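Gallier obituary notes – readme

Last touched October 18, 2026. Still a bit of a mess, sorry.

What's in it
400 short tributes to actors, singers and telly people, taken from the Nundthorpe fan newsletter. One row per tribute. Columns are name, job, age at death, date printed, text, tone. Two files, main and extras. Extras is letters from readers, mostly about soaps.

Why
Wanted to see how fans write about a famous death in the first week compared with a year on. Uris did the soap actors, Yao did the musicians. I did whoever was left.

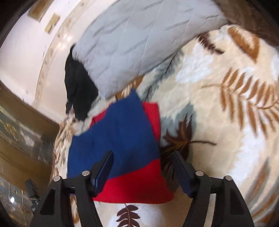

Tone is one of: sad, shocked, angry, fond, mixed. Tagged by hand. Two of us read every row, and if we disagreed it went down as mixed – so mixed is a bit of a dustbin. Don't read much into it.

Known problems
Ages missing in 9 rows. Stage names and real names not always matched up. Some tributes got printed twice with a differnt headline, I left both in. Accents broken in the September batch, fix coming.

Please be careful
These are real people and their families are still about. Cause of death has been taken out wherever we spotted it. If you find one we missed, tell us and don't quote it. No making fake tributes with this.

Using it
Fine for study and teaching. Not for selling. Credit the newsletter as well as us.

Corrections to Teemu Seppälä, row number in the subject line please. Replies are slow untill the extras file is sorted.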